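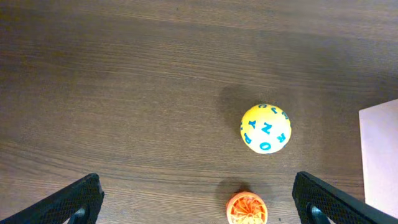 Finishes Notebook, Entry for 06/08/2026
Subject: Comparison of two oil-wax finishes on dark tabletops

Purpose

This entry records the state of the finish comparison for the Cikari reading room tables. The workshop is to recommend one product for the full set before the end of July. The two products under review are Drustatix hardwax oil and Noton table oil. The tables were last refinished under the previous contract with Rusnák, and the records received from that firm list the stain but do not name the topcoat.

Preparation

Test boards were cut from the spare leaf supplied with the order. Each board was sanded to 120 and then to 180 grit, with the grain, and wiped down with a clean cotton cloth. Board 3 was mistakenly taken to 240 grit. It has been kept in the series and is marked on the back in pencil, as the finer surface may take less oil and the result could be of use later.

Stain was applied to all boards from a single can and left overnight. The color on the end grain came out darker than is acceptable. For the full tables, end grain is to be sized with thinned shellac before staining.

Application

Drustatix was applied with a white pad in one thin coat. Excess was removed after 5 minutes. The product becomes tacky quickly, and staff should not attempt more than half a tabletop at one time. Noton was applied by cloth in two coats, with a night between them. It remains workable for much longer and leaves fewer lap marks, but the odor was strong the next morning and the fan had to be run until noon.

Rub test

Each board was rubbed with a damp felt block under a fixed weight and inspected after 40 strokes and again after 500. At 40 strokes no change was recorded on any board. At 500 strokes the Noton boards showed a dull track that could be felt with a fingertip. The Drustatix boards showed a faint change in sheen, visible only under the side lamp. Board 3 performed slightly worse than the others in its group.

Water and heat

Standing water was left on each board under a glass for one hour. The Noton boards marked lightly, and the marks were gone by the following day. The Drustatix boards did not mark. The hot cup test was begun but is not reported here. The thermometer read 79 when the water should have been near boiling, and the test must be repeated with the kettle from the upper bench.

Cost and supply

Drustatix is the more expensive product per can. Coverage on the test boards was better than the label states, although small boards are a poor guide. Noton is held in stock locally, and Drustatix must be ordered.

Open items

Repeat the hot cup test on all boards.
Request topcoat information from Rusnák a second time.
Confirm with Cikari whether a satin sheen is acceptable, as the written order says only "not shiny."
Dispose of oily rags in the lidded metal can. Two were found drying on the rail this morning.
Order white pads.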